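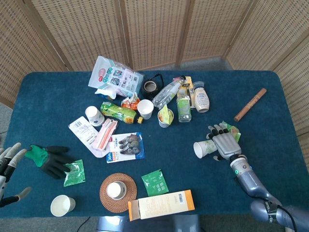
Ticket: label printer skips every other label, Demirtaş stockroom
Opened by: Selim Ertürk
Assigned to: Erhan Kırmızıgül
Status: monitoring

Reported fault
Printer feeds one blank label after each printed one. Began after the new rolls from Ranotus were loaded. Jobs sent from Proselance complete without an error.

Log
1. Power cycled. No change.
2. Test page printed from the printer's own menu. Same blank label, so the stock software is ruled out.
3. Media setting read as continuous. Changed to gap. Blanks stopped, but print now sits 5 mm low.
4. Label height in the driver was still 60 mm. New stock measures 26 mm. Corrected and saved.
5. Gap sensor wiped with a dry cloth and calibration run — passed on second attempt.
6. Batch of short product codes sent. All aligned.

Open point
Selim reports that the setting goes back to continuous when the lid is opened with the power on. Could not repeat it at the desk. Firmware is one release behind; update held until the evening shift ends.

Workaround
Switch off before changing rolls. If blanks return, repeat step 3 and add a note to this ticket with the roll number.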